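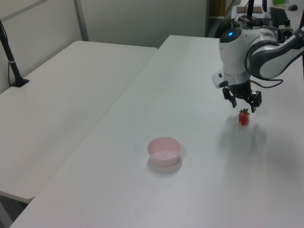 Zhiqiang Deng wants it on record that he asked for one table. One big one, he says, with no line across it, and if we had listened to him in March we would have been spared the whole business with the shims. Noted, Zhiqiang. It's on record. It would also not have come through the door.

10/24/18

Tables, mostly. Also the bowl and the strawberry, which took up more of the day than I would like my mother to know.

The seam first. When I got in, the left table was sitting a hair lower than the main one. You can't see it but you can feel it with a fingernail, and a sheet of paper pushed across from the low side catches every time. From the high side it slides over nicely, and this is presumably why everyone who tested it last week declared it fine. They all stood on the same side.

Went under with the flashlight. The feet on the Idthorpe tables are the screw-in kind and should turn by hand. They don't. Got the near one moving with the big pliers and a rag, quarter turn, checked, quarter turn, checked, went too far, went back. The far one is up against the wall and had to be done lying on my side with my cheek on the floor. The floor under there hasn't been swept since the tables came in. Found a pencil, a washer that belongs to nothing I know of, and the good tape measure, missing since March, for which I believe I was blamed at the time.

Height now 29 inches at all the corners I could reach. The tops are flush along the whole run as far as the fingernail can tell. Paper slides both ways. Please don't lean on the left one for a few days, and don't sit on it ever. You know who you are.

We talked again about taping over the seam. I'm against. White tape on a white top never matches, it's always a bit more yellow or a bit more blue, and then it picks up gray along both edges and looks like a bandage. Ehsan Afridi suggested filling it. Filling means the tables are married for life, and we have to get them apart again when Hastance wants the room back. So the line stays. It's thin, it's straight, and if you stop staring at it you stop seeing it. I managed this for nearly a minute.

Cleaning. The white shows everything. Used the Kazmi spray as the label says, and it left a film that looked fine wet and terrible dry, long swirls wherever my arm had gone. Did it over with plain warm water and a drop of dish soap, then water alone, then a dry cloth in straight strokes front to back. Much better. The Kazmi can go back in the cupboard for the door handles. One stain near the back corner of the left table didn't shift with anything. It has the color of tea. I drink coffee and will say no more.

Lights. Meter says 1,000 lux at the middle with the blinds down, and it drops off toward the back more than I remembered. Not touching it today. The shadows are soft, which I like for small things: you get a gray edge under an object so it looks as if it's standing on something, and nothing hard-edged crossing the top to confuse the eye.

Now the bowl.

There was a meeting about the bowl. It wasn't called a meeting but people stood around with their arms folded, so it was one. The case against pink was that it's silly. The case for pink was that we had tried white and it disappeared, a white bowl on a white table being mainly a rumor, and that the blue one from the Jimetska shop has a pattern on it that everyone ends up looking at. Pink is pale enough to be calm and still has an edge you can find. It's plain inside and out, wide at the top, and narrower at the base. I had some worry about that base. Pushed the bowl around with one finger for a while and it slid without tipping. Pushed it up high at the rim and it tipped. So don't push it at the rim.

It also lives on the main table, clear of the seam. We had it near the middle line once and it ended up half on each top, and with the old height difference it rocked. With the tables level it might behave, but I have had enough of floors.

The strawberry.

Requirement, as written on the whiteboard in Zhiqiang's capitals: RED, SMALL, STANDS UP. Red and small are easy. Standing up is another matter. A strawberry by nature wants to lie down on its side, and I sympathize. The one we settled on will stand with the leaves up and the narrow end down if you put it down gently and don't breathe out through your nose afterward. I got it first try while alone in the room and then failed repeatedly once Ehsan came to watch.

Trick, for whoever is next: hold it by the leaves, lower it until it touches, then give it the smallest turn, as if you were screwing in a light bulb and had doubts. Let go of the leaves one side at a time. If it leans, start again. Don't try to correct it by nudging, that's how it ended up on the floor before lunch.

Also the leaves. They should be spread, not squashed. They get bent over when the thing is put away in the tin with the lid on, so I've moved it to the taller tin, top shelf, left of the paper towels. Label says STRAWBERRY. Under it somebody has already written "no bananas," which I'm leaving up as it is true.

Odds and ends:

Bowl gets wiped after use and put away rim up. Stacked rim down it leaves a ring on the shelf.

Main table to the door is 143 cm. That's enough for a person carrying a tray and too little for two people being polite to each other.

The good tape measure is now on a hook. The hook has my name on it.

Ehsan asks whether the plum should have a turn tomorrow. The plum rolls. I said we could discuss it once he had personally leveled something, and he went off to look for the pliers, so I may have started a thing.

Tomorrow: check the feet again in case they settled overnight, have another go at the tea, sweep underneath. Zhiqiang to bring the long broom from downstairs.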